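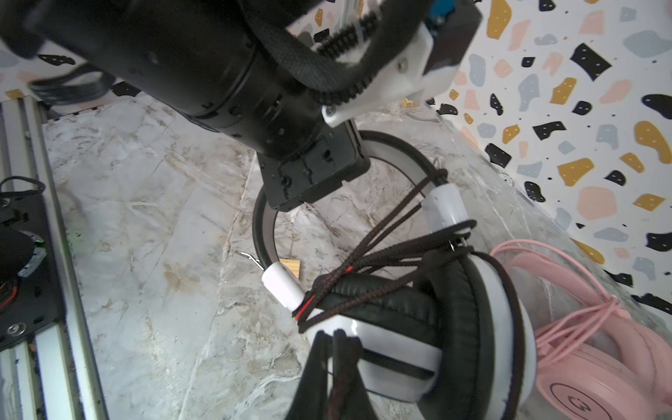 4. The planning and perception software

4.1 What the planner has to keep track of

We came to cables by the back door. The first version of our planner, Flirkach, was written for stiff things that stay the shape you found them in, and it treated a cord as a nuisance to be steered around. That worked well enough until we asked the system to tidy up headphones and other small electronics, where the cord is often wound around the very part one would like to pick up. A planner that steers around every strand in such a case finds no path at all, and for several weeks ours spent most of its time telling us exactly that.

The version described in this section splits the work in two. A tracker called Myung looks at the wrist images and keeps a running guess of where each cord lies, strand by strand, together with a score for how far it trusts that guess. Flirkach then plans over those guesses. A strand with a high score is treated as a soft obstacle, one that may be touched or pushed at a cost. A strand with a low score is treated as a hard one, and the arm keeps its distance until it has had a better look. We were a little surprised by how far this simple rule carried us, and we would suggest it to anyone starting out before they try something fancier.

The hard part for Myung is the last stretch before contact. The wrist camera is then very close to its subject, one finger blocks some of the view, and whatever happens to be lying nearby fills up the rest. In Figure 2 the finger is up against the rim of a pink basket while a braided cord lies in loops off to one side, with one loop standing up above the others. A tracker that looks only at flat shapes will tend to read an upright loop as two separate strands. Ours carries the cord forward from earlier views and gives up the single-cord reading only when the new view speaks against it for 13 frames in a row.

Figure 2. Wrist view at the rim of the basket, with the braided cord to the left.

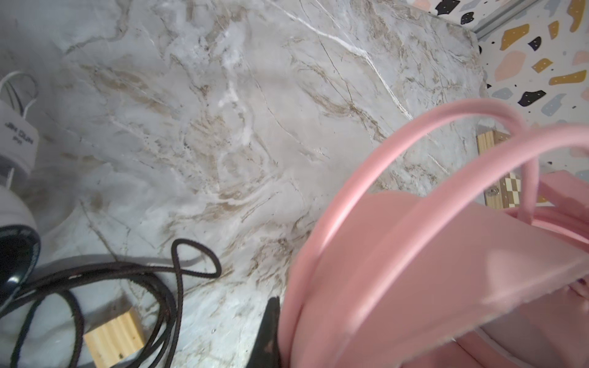 4.2 Training the tracker

Myung was trained on 1,267 wrist images marked by hand. Marking a cord is slow and rather soothing work: one clicks along the middle of the strand, says at each crossing which part lies on top, and moves on. We tried at first to skip the crossings and let the network work them out for itself, and we would not do so again. Without them the tracker would happily follow one strand into a tangle and come out along another, and Flirkach, believing every word of it, would plan a lift that pulled on the wrong end.

Two choices in the marking rules mattered more than we expected. The first was to mark a strand straight through the places where the finger hides it, using our best guess, and to flag that stretch as guessed. The second was to keep the blurred stretches. Cords near the lens go soft in the image, and our early rules told people to leave those parts unmarked, which taught the network that a cord simply stops when it comes close to the camera. As the reader may imagine, that is the worst possible moment to lose it!

Connectors needed a class of their own. Plugs and the small housings where two leads join are stiff, they sit at the end of something floppy, and a gripper can take hold of them far more surely than it can a length of cord. Myung now reports them as separate points attached to a strand, and Flirkach prefers them as grasp points whenever the finger can reach them from a clear side.
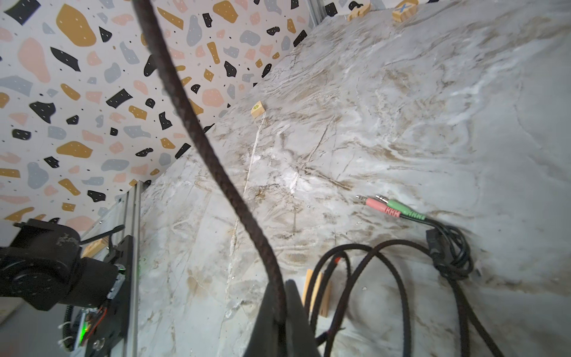 Preferring the connectors also made the plans easier for people to read. When the planner picks a point halfway along a cord, even those of us who wrote it have to open the log to find out why. When it picks a plug, the choice generally makes sense at a glance, and the person at the screen is quicker to spot the few cases in which it is a poor one.

4.3 Sharing the space between two arms

Each arm runs its own copy of Flirkach, and a small program named Ostum sits between the two and hands out turns. Ostum divides the space over the table into zones, and an arm must hold a zone before it may move through it. The zone in the middle is the awkward one. Handing an object across means that both arms have to be there together, so Ostum lets them share that zone under a joint plan, with one arm leading and the other following. If either side fails to report within 200 milliseconds, both stop where they are.

We froze this arrangement on January 6, 2019, and all results in Section 5 use it unchanged. In the version before it the cord itself belonged to no zone, and an arm could be given free passage through a place where the other arm's cord was hanging. Ostum now asks Myung where the loose part of the cord is and reserves that space along with the arm's own. The cost is some extra waiting, which we think is a fair price.

Figure 4. Both arms in the shared middle zone, with the headset held up between the grippers and the loose cable spread on the surface beneath them.

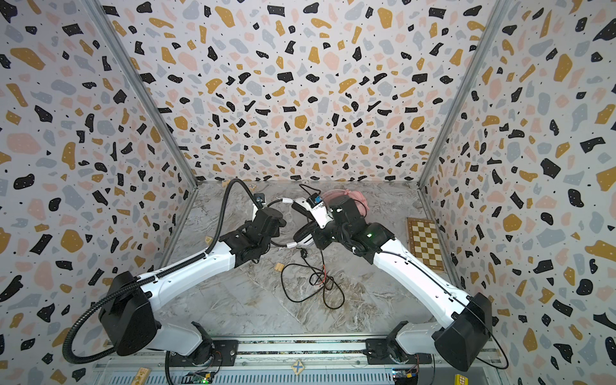
Jocelyn Gagnon, reading an earlier draft, objected that reserving space for the cord in this way is far too generous, and that a cord which has already come to rest on the table hardly needs the same protection as one that is swinging. We agree in part. A resting cord can still be caught by an elbow or a finger passing low, but the zone above it could surely be released sooner. A trial branch of our logging and replay tool, Wetstead, lets us run old sessions again with different zone heights, and we have replayed more than 30 of them so far. The shorter zones do cut the waiting. They also leave Ostum with less room to react when Myung changes its mind about a crossing, and we have not yet settled on a height that we would be glad to leave running overnight.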